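Ruddock House Community Kitchen
Thread: setting up the cold drinks table. Guidance for groups using the kitchen from 7th September.

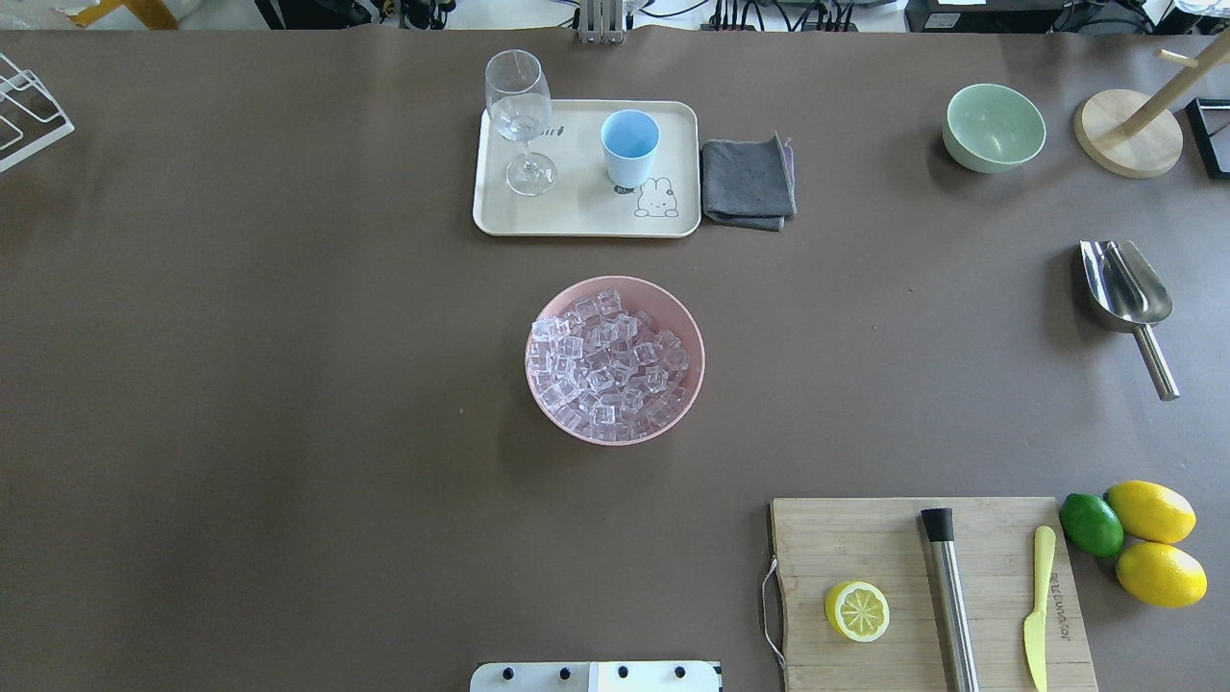

The drinks table, with ice, citrus and tray set out.

1/ Groups booking the Davby Room are asked to prepare the drinks table before guests are admitted. Setup should be finished 30 minutes ahead of the published start time.

2/ Ice is served from a bowl in the center of the table, within reach of both sides. Please use the steel scoop at all times. Glasses must never be dipped into the ice.

3/ Lemons and limes are to be cut on the board only. The yellow plastic knife is suitable for younger helpers. Whole fruit may wait beside the board until needed.

4/ The muddler stays with the citrus. It should be rinsed between recipes, particularly where mint or sugar has been used.

5/ Glasses and cups stand on the cream tray, which catches drips and protects the tabletop. Stemmed glasses are for adult events. Plastic cups are provided for all family sessions.

6/ An empty bowl should be kept to hand for peel and seeds. Food scraps go in the Kollix caddy under the sink and must not be put down the drain.

7/ A cloth napkin is supplied with each tray. Used cloths go in the laundry bin by the door. Please do not take them home to wash.

8/ The room holds 100 guests. Groups expecting more than 18 at a seated tasting should request a second table when booking.

9/ Breakages should be entered in the kitchen log before leaving. The next review of this guidance is planned for February.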